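**Ticket 338 – Carry-on packing: headphones and bottle do not fit with lid closed**

Opened: 09/05/2019
Project: Valderrama
Status: open, waiting on second packing order
Priority: low

**Problem**

The packing list for the Valderrama trip puts cat-ear headphones, towels and one small bottle in a single hard-shell case. With the list followed as written, the lid stops short of the latch on the hinge side. Forcing it shut puts the load on the headband, and the ears take the pressure first.

**Item 1: headphones**

Padded cups, rigid band, ears that project from the band. The band does not fold. The list treats them as a flat item, and that is the first error.
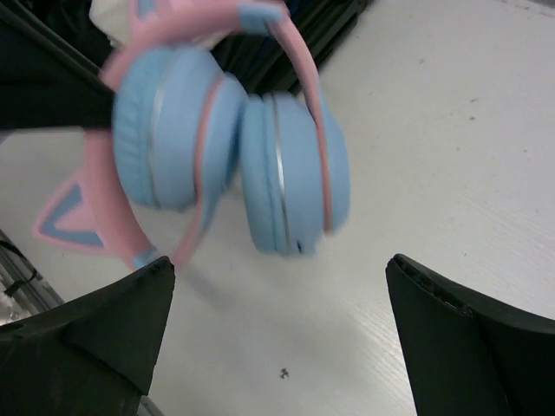
*Headphones, pink band with light blue cups.*

Tried flat on top of the towel: lid does not close. Tried upright along the side wall: closes, but one ear is against the shell. Not acceptable for a checked case, tolerable for a carry-on.

**Item 2: towels**

The rolled towel goes at the back corner and the folded cloth takes up much of the base. This leaves no pocket deep enough for the cups. Unrolling the towel and laying it flat lost more height than it gained. Rolling it tighter freed some 2 inches along the back edge – enough for the cups, not for the ears.

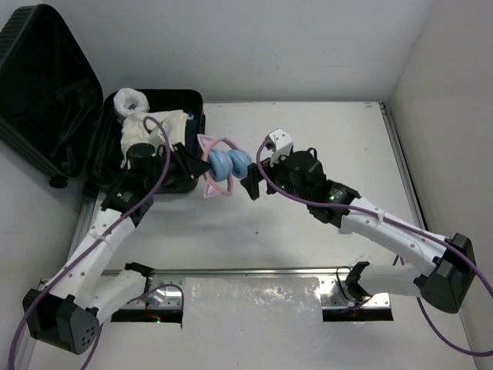 *Open case with rolled towel and folded cloth in the base; headphones outside it.*

Next attempt: cloth folded in thirds and moved to the wheel end, headphones set into the gap cups down, towel roll placed last as a buffer between the ears and the lid. Do not put anything inside the band. The Garnero packing sheet recommends filling it with socks, but that spreads the arms and makes the whole item wider.

**Item 3: bottle**

Small, white, rounded cap. Not on the Elitdale sheet at all, so no position was assigned. Packed upright it sets the height of everything next to it. Lay it on its side along the towel roll, in a sealed bag, cap toward the middle of the case. 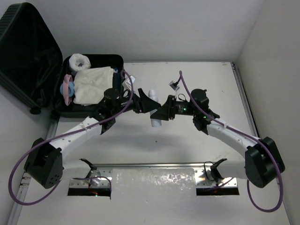 Comment added to the ticket: the bottle should come out of the case altogether and travel in the outer bag. I had the same layout on the last trip and the cap worked loose against the towel, bag or no bag. With it gone, the cloth can stay folded as it was and the headphones go in next to it. I would try that before refolding anything.

Accepted. Bottle moved to the outer bag on the list. Second packing order to be run without it, lid left closed for 24 hours, then check the ear pads for flattening.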